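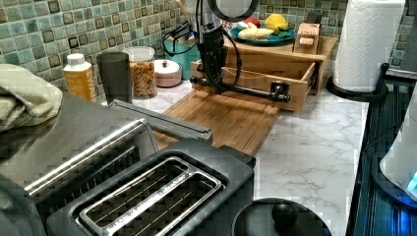 Kitchen Ventilation and Moisture Retrofit, Ostrowski Court
Interim progress report to Astico, August

Prepared by: Bülent Şimşekoğlu, project lead

Status summary

Installation work is complete in the north and center blocks and in progress in the south block. Logging is running in all 50 apartments in the study group. Spending is within the approved budget, with one transfer between lines requested in the section on finances. The main schedule risk is access to the roof above the south block, where the duct terminals have to be replaced before the remaining range hoods can be commissioned.

No change is requested to the scope of the grant. The end date can be held if the roof work starts before the fall rain.

Background

Ostrowski Court was built with recirculating hoods over the ranges and a passive shaft serving each stack of kitchens. The shafts were meant to carry moisture and cooking fumes out through the roof. Survey work in the first reporting period found that many of the shafts had been partly blocked during later repairs, and that in several stacks the air was moving down the shaft on cool mornings and into the kitchens on the lower floors.

The grant covers the replacement of the recirculating hoods with Cemlow ducted units, the clearing and lining of the shafts, and a monitoring program to establish whether the changes lower the relative humidity in the kitchens. The target agreed with Astico is that relative humidity in a retrofitted kitchen should return below 60 percent within an hour of the end of cooking.

Work package 1: Survey and shaft clearing

This package is closed. All shafts have been inspected by camera, cleared and lined. The survey drawings have been corrected and are held in the building office.

Two items were left open in the last report. The first was an unidentified branch entering the center shaft at the level of the second floor. It was traced to a laundry room that no longer exists. The branch has been capped at both ends and sealed. The second was a section of liner in the north block that failed its smoke test at a joint. The joint was remade by the contractor at no charge, and the repeat test was passed.

The shaft at the east end of the south block has a bend that does not appear on any drawing. A flexible liner was used for that section. The added resistance has been included in the fan settings for the apartments on that stack, and the first readings suggest the settings are adequate. They will be checked again when the roof terminal is replaced.

Work package 2: Hood installation

Hoods have been installed and commissioned in the north and center blocks. In the south block the hoods are mounted and wired but run only in recirculating mode until the terminals are changed.

Commissioning consists of an airflow measurement at each fan speed, a check of the backdraft damper, a noise reading at the standing position in front of the range, and a demonstration to the tenant. The airflow at the middle speed is the figure used for acceptance. All units commissioned so far have met it, although four needed a second visit. In three of those the damper had been shipped with its transit tape in place. Cemlow has been informed and has added a line to its installation sheet. In the fourth, the duct had been crushed behind a wall cabinet that was pushed back after fitting.

Noise remains the most common complaint. The highest fan speed is loud in a small room, and tenants tend to switch down to the lowest speed or turn the hood off when they are on the phone or have the television on. The units can be set to start at the middle speed by default, which was done in the center block from the outset. The north block units will be changed to the same setting at the next filter visit.

Counter layout and wall clearance

The new hoods draw air from a wider area than the old ones, and items standing on the counter close to the range affect the capture of steam at the rear burners. The installers were asked to record what was kept against the wall during each visit. Bread boxes, dish racks, stacked cutting boards and wooden drawer organizers with a flat top used as a shelf are all common, particularly in the smaller apartments, where drawer space is short. Tenants have not been asked to remove them. A clear gap beside the range is recommended in the information sheet, and a box of this type can be left against the wall elsewhere on the counter without any measurable effect.

Untreated or lightly finished wood near the range does take up moisture. Two tenants reported drawers that stuck in winter and moved freely in summer. Drawer condition has been added to the tenant questionnaire as a low-cost indicator. It will not be used as evidence against the target.

Work package 3: Monitoring

Each study apartment has one Pudus logger in the kitchen, mounted on an inside wall away from the range, the sink and direct sun. Temperature and relative humidity are recorded every 10 minutes. A second logger is placed in the adjoining room in a subset of apartments to show whether moisture is being moved out of the kitchen or only into the next room.

Data recovery has been good. The main losses were caused by two gateway outages in the center block, both of which followed a power interruption in the basement. The loggers hold their own readings during an outage, and most of the missing data was retrieved when the gateway came back. The gateway has been moved to a circuit that is not shared with the laundry machines.

One logger was found inside a cupboard and one had been painted over during redecoration. Both have been replaced, and the affected readings have been excluded from the analysis from the last date on which the position could be confirmed.

Interim results

The figures are provisional and will be reissued with the heating season data.

In the retrofitted kitchens of the north block, relative humidity generally returns below 60 percent within the agreed hour when the hood is used at the middle speed or higher. At the lowest speed the result is mixed. Where the hood is not used, the behavior of the room is close to that recorded before the retrofit, with a small improvement that is probably due to the cleared shaft.

The center block shows the same pattern with a more consistent result, which is attributed to the default fan setting. The south block currently serves as an untreated comparison. This was not in the original plan, but it is useful, as the logging there now covers the same weather as the other two blocks.

Movement of moisture into adjoining rooms is seen in the apartments with open-plan kitchens. In those the adjoining room follows the kitchen with a short delay and reaches a lower peak. In apartments with a door the effect depends on whether it is kept closed, and the loggers cannot show that. A question on door use has been added to the questionnaire.

Summer data is a weak test of the system. Windows are open for long periods and outdoor humidity is often high enough to mask the effect of cooking. No conclusion on the target should be drawn before the winter readings are in.

Tenant contact

Access visits are booked by letter and text message, with Tuesday reserved for repeat visits and missed appointments. The refusal rate is low. Most missed visits were rebooked without difficulty once evening slots were offered.

The information sheet has been rewritten. The earlier version described the filter cleaning procedure in terms taken from the manufacturer's manual, and inspections showed that many filters had been wiped on the outside only. The revised sheet says to take the filter out, soak it in hot water with dish soap, and let it dry before refitting. Filter condition at the most recent inspection was better in the apartments that had received the revised sheet.

Finances

Spending to date is below forecast for labor and above forecast for materials. The overspend on materials comes from the flexible liner and from duct fittings that had to be ordered twice after a wrong diameter was supplied. A credit is expected for the fittings but has not been received.

A transfer from the labor line to the materials line is requested to cover the south block terminals. The total grant is not affected. The revised budget table will be sent separately with the supporting invoices.

Risks and issues

Roof access, south block. The scaffold is shared with a facade repair that is running late. If it is not released in time, the terminals can be reached with a mobile lift from the rear yard, at higher cost. A quotation has been requested.

Logger batteries. Voltage readings from the oldest units are falling faster than expected. All batteries in the north block will be replaced before the heating season so that there is no gap in the winter data.

Tenant turnover. Several study apartments have changed hands. New tenants have been invited to join, and their data is treated as a separate series from the date of the move.

Next period

Replace the roof terminals on the south block and commission the remaining hoods.
Change the default fan speed in the north block.
Replace the logger batteries in the north block.
Issue the revised questionnaire, with the added items on door use and drawer condition.
Submit the revised budget table and, once received, the supplier credit note.

The next report will include the first heating season readings from all three blocks.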